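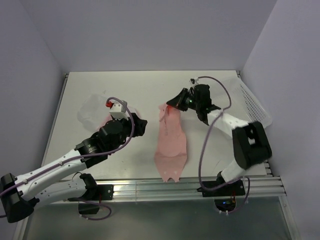
Figure 1. Two-arm cell, cloth task, open day.

4.2 Open day sessions

The open day was the only time the cell ran in front of people who had no part in building it, so we treat it apart from the lab trials in 4.1. It ran on a Monday, doors at 10, last group out at 4. Visitors came through in small groups, booked by the front desk at Jurell, and each group got one full cloth cycle plus whatever time was left for questions. The task was kept the same all day: single cloth, white board, random drop, pick and spread. In Figure 1 the right gripper has the narrow upper end of the pink cloth and is holding it a little off the board, while the left gripper is still open with nothing in its jaws. Most questions from visitors were about exactly this stage. Why is one arm waiting? Short answer, the planner (Eleck, see 3.3) does not commit the second arm until the first grasp is scored. Long answer in 5.1.

Setup. Both arms on the front rail, same as the lab. Pale panels on the back and sides kept from the earlier build, they cut down on stray color in the segmentation step. Lighting was the hall lighting, which we could not control. Blinds down on one side after lunch. Speed limited to the slow profile for the whole day, at the request of the building, so cycle times below should not be compared with Table 3.

Counts. 342 visitors signed in. 200 cycles were started during open hours and all of them were logged, including the ones stopped by hand. The full log for the day holds 1,420 grasp attempts, both arms together, retries counted seperately. A cycle with many retries looks bad to a visitor and fine in the log, as long as it ends spread. We did not expect this to matter. It did, see below.

What visitors said. Comment cards at the exit, optional, free text, no rating scale. We read all of them and sorted by topic, two passes, no formal coding scheme. Speed came up most. People wanted it faster, or asked if it was broken when the planner paused. Next, the retries. Several cards described a retry as the robot "changing its mind", and some of the same people called it careful in the next line. Few cards mentioned the final state of the cloth at all, although that is the only thing our success measure looks at. Children's groups asked for the arms to wave. Not supported.

Faults. 2 stops during the day. One was a lost connection to the left arm, fixed by a restart of the driver, group moved on to the Olena poster and came back. The other was an operator stop when a visitor leaned over the barrier. No contact, no damage. The barrier was moved back for the afternoon, which made the board hard to see from the second row, and a side screen should of been planned from the start. The Valentini hall has one on the wall, it was in use by another group.

Changes made after. The planner now shows its state on a screen next to the cell (scoring, waiting, retry), plain words, large type. The pause before the second grasp is unchanged. We also keep the slow profile as a named setting so that demo runs can be filtered out of the log by one field; before this they were filtered by date, and two lab runs from the same evening got dropped by accident. Those are back in Table 3.

Limits. One site, one day, one cloth task. Cards were optional and we have no return rate per group. Nothing in this section is used to tune the grasp scorer.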